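Monday, October

In at twenty to eight. Heating not on yet in the back half of the building so I kept my coat on for the first hour. Cadi had left a note on the bench from the night before: arm dropped the cup 4 times out of the last batch, always the same way, slipping out to the left as it lifts. She had stopped the run at 426 and parked it, which was the right thing to do.

Started with the air out of habit and then remembered this one is electric and has no air. Too early.

Powered up and homed it. No faults on the pendant. Opened and closed the fingers by hand command and watched from the side. The left one was getting to its stop a fraction before the right. With a hard block between them you would never know, but a cup is light and gets pushed over before the other finger arrives. I put the feeler gauge in and there was play at the base of the left finger. The right was solid.

Took both fingers off. The screws on the right needed a proper pull to shift. One on the left came out with hardly any effort. Cleaned the threads, wiped the old threadlock out of the holes with a pick, and looked over both brackets under the lamp for cracks. None that I could find. Leif said the brackets from the first lot used to go at the corner by the screw, but these are the second lot from Gumano and have been all right so far.

Rang Drorska about spare screws while the threadlock was drying off the pick. They only sell them in bags of a hundred. Ordered a bag. Emrys will complain about the cost and then use half of them on something else.

Refitted both with fresh threadlock, a small drop each. Set the fingers against the gauge block before nipping them up, then tightened a bit at a time from side to side. Left it until after tea as the bottle says to give it time and I have rushed that before.

Tea with Rhiannon, who is off to Pruvholm on the afternoon train to look at their line. She wants our pick settings to take with her. I said not today's.

Back at it by half ten. The wrist camera came next. Whenever the fingers have been off I check it again, as the pick point is worked out from where the tips are meant to be. Put the blue cup out on the grey surface, well clear of the round thing, brought the arm over it and took a still.

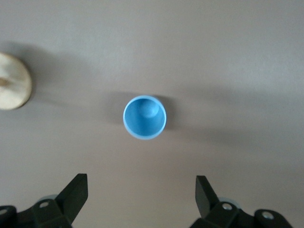

Wrist camera, fingers back on, blue cup in view above the gap.

Happy enough with that for position side to side. The shadow I am less keen on. It is a soft one, and Hye-jin reckons the cup finder can cope with it, but it makes the grey darker in the same part of the view where we want the cup to be. She looked at it on the big monitor and said leave the exposure alone and move the lamp if anything. I have written it on the board and not touched the lamp, one change at a time.

Ran the touch-off routine next. Tool point was out by a little over 2 mm along the reach, which I put down to my having seated the fingers further in than they were. Entered the new figures, saved them under a new name and kept the old file. Printed a copy for the folder as well. Leif laughs at the folder but it got us out of trouble when the Meredith controller lost its memory in the spring.

Dry run at quarter speed, then half, then full. First two cups straight up and down. The third touched the rim going in, so I brought the approach height up 3 mm and it went clear after that. Left it cycling over dinner with Cadi keeping an eye on it from her desk. No drops by the time I came back with my sandwich.

Afternoon was mostly paperwork. Put the finger check on the weekly sheet, with the play measured at the base on both sides and written down even if it is nothing. Also marked the screw heads with a line of paint pen across on to the bracket so anyone walking past can see if one has started to turn.

Still to do: lamp, cable tie on the wrist lead, and ask Emrys where the other gauge block went.

Home by six. Rain.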